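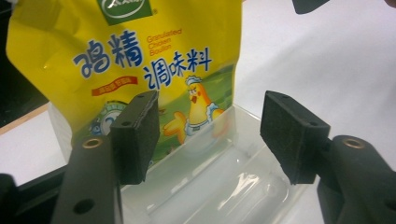 Hand-held gripper at the tray station, bouillon bag and clear tray.

Vomton Packing Trial – Fault Review Meeting
Minutes, April 1, 2024
Present: trial lead, two operators, maintenance, safety rep, floor supervisor. The Skulletex engineer joined by phone and left after item 3.

1. Minutes of the last meeting
Accepted with one change. The line saying the grip fault was "resolved" now reads "reported by the supplier as resolved." The safety rep asked for the change and wanted it noted that she had asked for it last time too.

2. The dropped bags
Operators went through the log. Of 500 placements attempted with the Jastbridge arm, 369 finished without anyone stepping in. Skulletex counts 32 of the rest as true grip failures and puts the others down to "presentation," meaning the bag was not where the arm expected it. The floor supervisor said a bag on the floor is a bag on the floor and he does not much care which column it goes in.

The engineer said the model had been trained mostly on demonstrations with stiff cartons and that foil bags would improve with more data. Asked how much more, he did not give a number. Maintenance pointed out that the same answer was given in November about the cartons.

There was some back and forth about glare. Skulletex thinks shiny packaging is confusing the wrist camera on the arm. Nobody at the table could rule it out, but the log does not show failures bunching up at any time of day, and the overhead lights have not changed. Left open.
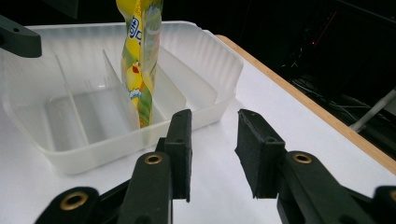

Divided trays took up most of the next half hour. The drop routine was written for a tray with one open floor. With dividers in, the arm has to let go over a narrow slot, and a tall package that leans will sometimes come back out with the pads when they pull away. Operators have been pushing these down by hand, which leads into item 3.

3. Hand in the cell
On one of these occasions the arm restarted while an operator was still reaching in. The pads closed on the operator's glove. No injury, and the glove came off easily. The operator had pressed pause on the tablet, and the screen said paused.

Skulletex's position is that pause was never meant as a safety stop and that the manual says so. The safety rep had the manual with her. It does say so, on page 48, under "Tips." She asked that her opinion of this be recorded: it is not good enough.

The engineer offered a software patch that would hold the pause until it is released by hand. The meeting did not accept a patch by itself. The Szabó gate switch ordered for the cell has been sitting in stores – it should be wired in so that opening the gate cuts power to the arm. Maintenance can do the work once Skulletex sends the drawing, which was promised before.

4. Whether to go on
The trial lead wants to keep collecting hand-held gripper demonstrations with the bags and both kinds of tray while the arm is down. Agreed, as that work does not need the cell. Operators asked if anyone had shown that more demonstrations fix the leaning problem. The trial lead said no, but it was the supplier's advice. The floor supervisor said he would believe it when the log did.

5. Actions
Arm to stay locked out until the gate switch is fitted and tested – maintenance.
Wiring drawing to be sent in writing – Skulletex.
No reaching into the cell on pause. Notice to go up on the gate – safety rep.
Raw log to be kept with all failures in it, whatever the supplier calls them – operators.
Glove report to be filed as a near miss. The draft calls it an "observation" and is to be corrected – trial lead.

6. Other business
Skulletex has asked to use the trial in its sales material. Refused for now.

Next meeting to be set when the drawing arrives.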